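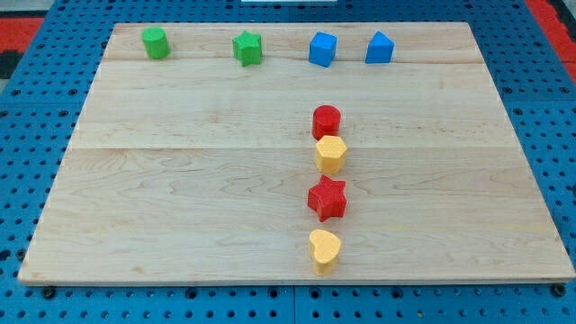 Siiri Toom did not notice the fault at first, and this still bothers her. "The arm was sorting the shape blocks as usual," she says. "Then it went down for a star and it did not stop where it should."

She runs the test cell at Punivon, where a small arm moves blocks on a wooden board all day. One evening in November the gripper pressed into the board with 51 newtons before the force limit stopped it. The limit was set to 100. Nobody was hurt, but Toom had her hand near the board only a moment before. "I wanted to turn one block a little. It is a bad habit, and I had it."

The cause was found after two days. A colleague, Agnese Šimkus, had changed the gripper fingers to a longer type from Brekke, and the tool length in the controller was still the old one. The difference was 4 millimeters. "With a cylinder we were lucky, the fingers close on the side and you see nothing strange," Šimkus explains. "With the star the program goes lower."

I asked if they blame each other. Both laughed. "We blame the form," Toom says – the old change form had no line for tool length. Now it has one, and the force limit is much lower. After each change of fingers, the arm first makes a slow run with no person inside the fence.

Toom keeps the damaged fingers in her desk drawer. Šimkus would like to have them back for measuring.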